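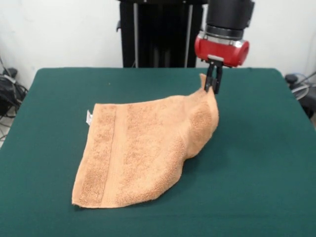 Edville, December

Towels have gone stiff and no longer dry anything. What am I doing wrong?

posted by draughtyhall

I have a set of terry towels, bought in a fit of adulthood about 3 years ago, and they have slowly turned into something you could sand a door with. They also don't absorb. I get out of the shower, apply towel, and the water simply moves to a different part of me.

What I do: wash at 40, a full capful of liquid, a generous slosh of fabric softener because the towels are stiff, then on the airer in the back bedroom. The more they stiffen the more softener I add. I've begun to suspect this is not a winning strategy.

We moved to Edville in the spring and the water is hard enough here to chip. The kettle looks like a cave. Before that we were in Dotville, where the water was soft and the neighbours weren't. Is it the water, the softener, or have the towels just died? I don't want to buy new ones if the old ones can be talked round. The machine is an Inent, the basic one with too many programmes, all of which seem to take two hours. 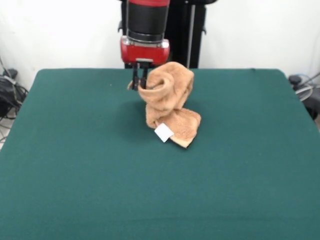 Tan terry towel, crumpled, on a green table.

saltmarsh_b

It's the softener. Stop it at once. It coats the loops, the loops can't take up water, the towel feels slimy for a bit and then crusty, and you pour in more. You have been waxing your towels like a surfboard.

To get it off:

Put the towels in by themselves, machine no more than two thirds full. No detergent, no softener. A mug of plain white vinegar in the drum and the hottest wash the care label allows. When that's finished, run them again with half your usual detergent and an extra rinse. If the water in the door still looks soapy at the end, rinse again. Mine took three rounds before they stopped foaming, and I had thought of myself as a clean person.

Don't mix the vinegar with bleach, whatever your aunt's magazine says. Don't make a weekly habit of it either, as it isn't kind to the rubber seal.

While you're there, pull the softener drawer right out and look at the back of it. Then wash your hands.

Drying matters too. Give each towel a good hard snap by two corners before it goes up, which lifts the loops, and snap it again when it comes down. Airer in a still room is the worst of all worlds. Open the window a bit, even now. If you can get at a tumble dryer, ten minutes at the end does more than any product with a meadow on the bottle.

Do not iron them. I mention it only because someone on here does.
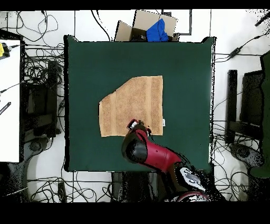
As for folding, I let mine go completely cold first if they've been in the dryer, otherwise they sit in the cupboard holding on to a bit of damp and come out smelling of pond. Thirds lengthways, then in half, and leave some room on the shelf. A towel jammed in with 50 others is going to come out flat whatever you washed it in. I fold the worn edge to the inside so guests think well of me.

kettlefur

Agree with the above about softener, less so about the vinegar. In hard water your trouble is as much limescale as wax. Check your supplier's website for the hardness figure. Mine came back as 474 and I had to sit down. With anything like that you want the hard water dose on the detergent packet, so a bit more powder, and powder, not liquid. Half doses are for people with nice rivers.

I use soda crystals in the drum, a small cupful, at 60. Not on wool, obviously.

The Lukáč towels I've got now have been through this treatment for years and they still dry a person.

pip53

just buy new ones. old ones make good dog towels. if you haven't got a dog that's a separate problem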